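Collham Makers Help Board > Home Builds > Grippers & End Effectors > Soft objects

Hand-held gripper loses thin fabric, how do I set up the pads?

posted by enexbench

Hi all! I'm putting together a pair of hand-held parallel grippers at home so I can record grasps and later copy them onto a small arm. The dining table by the window is my test bench and I'm having a great time with it. Two black jaws on angled linkages, pivots with silver caps, and a blue pad on the inside of the right-hand jaw. Foam and sponges are easy. Hair accessories are driving me up the wall! A satin scrunchie gave me 7 good lifts and then 3 misses in a row with the same squeeze, and I can't work out if the trouble is my pad or my angle.
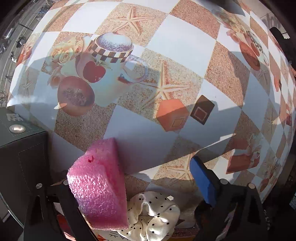 Jaws open at the table, polka dot scrunchie and pink sponge in reach

I built these from the Kerslake plans, the older August version, if that matters. Should I be going softer on the pads, or wider? And does a shiny fabric need something different from a knitted one?

Tags: gripper, pads, fabric, hand-held, first build

3 replies

timham_tinkerer

Welcome, this is such a fun corner of the hobby! I'd leave the pad width alone and look at where you grab. A scrunchie is a ring with a hole in the middle, so if you come down centered with a jaw on each outer edge you squash the ring and it can spring away from you. Put one jaw tip INSIDE the hole and pinch only one side of the ring. The fabric bunches up between the pads and you get a nice thick wad to hold.

Bows are the same idea. Go for the gathered part in the middle and let the lobes stick out wherever they like. I got through 6 different bows in one evening doing it this way and only dropped the one with a stiff wire in it.

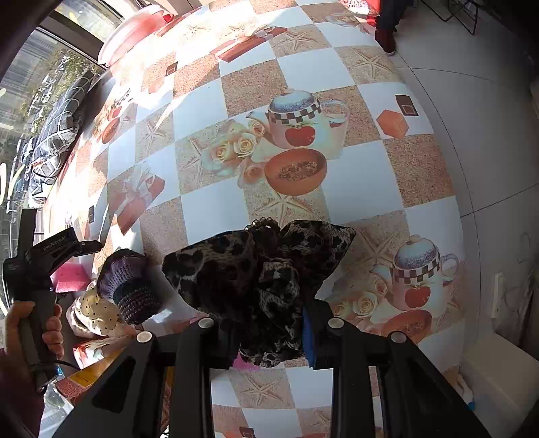
Leopard print bow held by its gathered middle, lobes out to the sides

As for shiny or knitted, yes, treat them differently. Knits catch on nearly anything. Satin slides, so wipe your pads down with a damp cloth and let them dry before each session. Dust on a soft pad makes a huge difference - mine go from grippy to useless in an afternoon. Check too that both pads meet flat when you close the jaws with nothing between them. Slip a piece of paper in and tug on it at the top, then at the bottom. If one end lets go easily, shim behind the pad at that end and try again.

Your Kerslake plans should be fine. The later set moved the cable exit, as far as I remember, and I don't think the jaws changed.

padprinter429

just use more force

loose_linkage

More force worked on my first build right up until the linkage started to flex, so I'd go easy there. Squeeze a bit harder if you want, but look at the jaw tips while you do it. If they toe out at the ends, you're losing grip exactly where thin fabric sits, and new pads won't cure that. Snug up the pivots first. They should swing freely with no side-to-side wobble.

I switched to a ribbed pad from the Enex kit and love it for hats and socks. On satin I went back to smooth, the ribs left gaps and the cloth crept out through them. You could keep a set of each and swap them, it's a quick job if you use double-sided tape.

One more thing, write down your approach angle for every miss. I kept a page of scribbles and saw that nearly all of my drops came when I was tilted over to one side. Please post again when you get the arm moving, I want to see it pick up that scrunchie!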